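Home | Threads | Members | Search archive
2 min read

Re: [mending-list] Washing second-hand cotton before you cut it

Kenta Hayashi wrote in June 2025:
> I've got a pile of old jersey tops to turn into a rag rug. Do I
> really need to wash them all first? Water's metered here and
> I'd sooner get on with the cutting.

Hi Kenta, hi all,

I'd wash them, yes! Jersey that's been sitting in a charity shop bag can still have a bit of shrink left in it, and you don't want that happening once it's all knotted into a rug. I do mine cool with half the usual powder, then hang them up by the hem - pegs at the shoulders leave silly little ears.
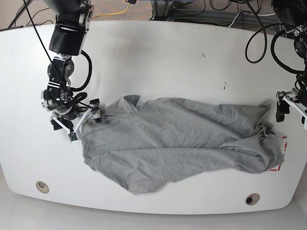
Grey cotton T-shirt, crumpled on the table.

As for cutting, go round and round from the hem up to the armpits so you get one long strip. Orestis Koutsoukos swears by cutting straight across and joining the bits, but I can't be doing with all those knots. Give each strip a tug and it curls in on itself nicely.
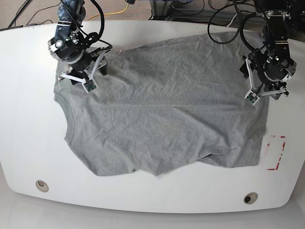 The grey tee spread out, wrinkles and all.

My last rug, the one in the hall at Grurnness, took all winter and I was still fiddling with the edging when the clocks went back in October (long story, involving the wrong hook twice).
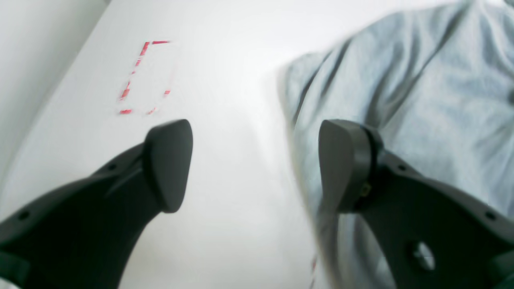

Keep the sleeves, by the way. They're too short for strips but lovely for stuffing draught excluders, and the neck ribbing makes good plant ties.

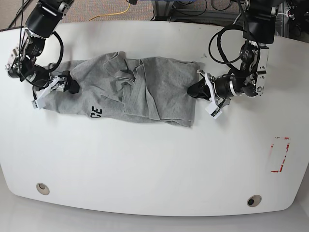 Does fabric softener help at all? Leave it out, it makes the strips slippery and the knots work loose.

Shout if you get stuck with the first round, it's the fiddly one.

Américo Meireles

Recent threads
Darning wool, where from?
Cliltine thread keeps snapping
Rag rug backing - hessian or none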